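The Long Road to a Made Bed

Household robots have learned to fetch. Tidying a room remains a harder assignment, and the people who test them are in no hurry to say otherwise.

At the Gosatmont Institute, the working day begins with a list of chores. Put the remote control back where it belongs. Straighten the blanket. Push the chair in. Clear the table, but leave the ornaments alone. A ten-year-old could finish the list before breakfast, with some complaint. The machines assigned to it at Gosatmont seldom finish it at all.

The institute has spent five years on the question of when a robot might be trusted with ordinary housework. Its household program, known as Flakemero, does not build robots. It writes the tests that robots are asked to pass, first in simulated rooms and later, for those that do well enough, in a furnished apartment on the second floor of the institute's main building. Manufacturers submit their control software, the program runs it through 100 chores, and a report goes back to the manufacturer in plain language.

Naa Ansah, who directs Flakemero, describes the reports as sober reading. "A company will send us a system that performs beautifully in its own demonstration kitchen," she said. "Then we give it a bedroom it has never seen, with a table in it, and we ask it to pick up one thing. A good share of the trouble starts before the arm has moved."

Much of that trouble concerns judgment. A person who enters a room sorts its contents at a glance into what is out of place and what is meant to stay. A robot must be told, or must learn from examples, that a bowl may sit on a table indefinitely while a stray stick on a bed probably should not. Flakemero's rooms are furnished with this problem in mind. They contain decorative objects that ought to be left where they stand, small items that resemble one another from across the room, and furniture placed where an arm is likely to meet it.

The second difficulty is reach. Most homes were laid out for bodies that bend, lean and step sideways. A dining chair left away from the table is a minor nuisance to a person and a serious obstacle to a machine that must plan each joint's path around the backrest. In the August round of tests, chairs accounted for more abandoned attempts than any other piece of furniture. The software had in most cases identified the target correctly and then failed to find a safe way to it.

Cloth comes third, and specialists regard it as the most stubborn of the three. A metal bowl keeps its shape when it is lifted. A blanket changes shape at every touch, and the shape it takes depends on its weight, its folds and how much of it already hangs toward the floor. Simulation has helped a great deal with rigid objects. It has helped less with bedding, and the program's staff advise manufacturers to treat any simulated result involving fabric as a first estimate.

Acheampong, a manufacturer of light industrial arms, has taken part in the tests for three years. Its machines are used chiefly on shop floors, where they load trays and move parts between stations. The company's engineers had expected the step from factory to home to be largely a matter of cost. Their first Flakemero report persuaded them that it was a matter of variety as well. On a production line, the part arrives in the same position each time, the lighting is fixed and a fault stops the line until an operator attends to it. A household offers none of these comforts. Its owner is asleep, at work or trying to cook.

The shop floor is further along, though less so than is sometimes assumed. Moving boxes, feeding machines and stacking finished goods are now routine work for automated equipment in many plants. Sorting mixed returns, threading cable and packing soft goods are still done mainly by hand. Sustaler, a distributor of housewares that advises the institute on its industrial tests, runs a warehouse handling 2,000 separate products. Its automated stations manage the boxed items with little supervision. Pillows and bath mats go to people.

Ms. Ansah expects progress to arrive by chore and not by room. Clearing hard objects from a flat surface is close to dependable when the surface is uncluttered and the owner has marked what should stay. Loading a dresser drawer is possible under favorable conditions. Making a bed to a standard that a guest would accept is, in her estimate, a good many years off, and she declines to give a number.

She is also cautious about how success is measured. Under the program's rules, a chore counts as complete only if everything else in the room is where it was at the start. A robot that retrieves a phone and knocks over a statue has failed. Several manufacturers objected when the rule was introduced, on the ground that it lowered their scores sharply. The institute kept it. Anyone paying for help in the home, Ms. Ansah observed, would apply the same rule without being asked.

The next round will add evening lighting and two rooms with glossy floors, where reflections have confused earlier systems. Manufacturers have been sent the chore list in advance. The floor plans will be withheld until the day of testing, and the chairs will not be pushed in.

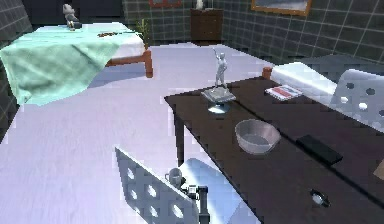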